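The ward that learned to say good morning

Walk on to the stroke ward at Prindale Hospital before eight and you'll hear it straight away: laughter from the far bay, a kettle going, somebody humming. It's a lovely place to be, and I don't say that about many hospitals!

A lot of it comes down to the morning circle, a short chat between patients and staff that began in April with 4 people and a tray of toast. Patients say what sort of night they had and what they'd like from the day. Small things, mostly -- a hair wash, a phone call home, a go at the stairs.
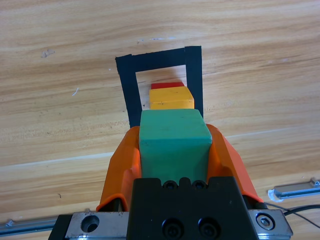 What the families noticed

Relatives filled in 2,059 comment cards last year across Prindale and its sister site at Clarby, and the word that comes up again and again is "listened". I read a great pile of them on the train back to Utville and nearly missed my stop.

Clarby has since started a circle of its own, in the afternoon, when its patients are brighter. The Sfakianakis Fund has paid for an extra therapy assistant on both sites, so there is always someone free to sit down and stay sitting down (rarer than you'd think on a busy ward).

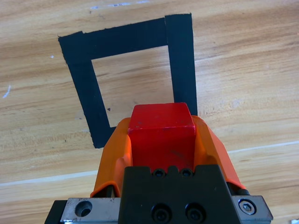 One daughter wrote on her card that her dad had stopped asking when he could go home and started telling her what he'd be doing tomorrow. She'd like the circle to run at weekends too. The ward hopes to try Saturdays first.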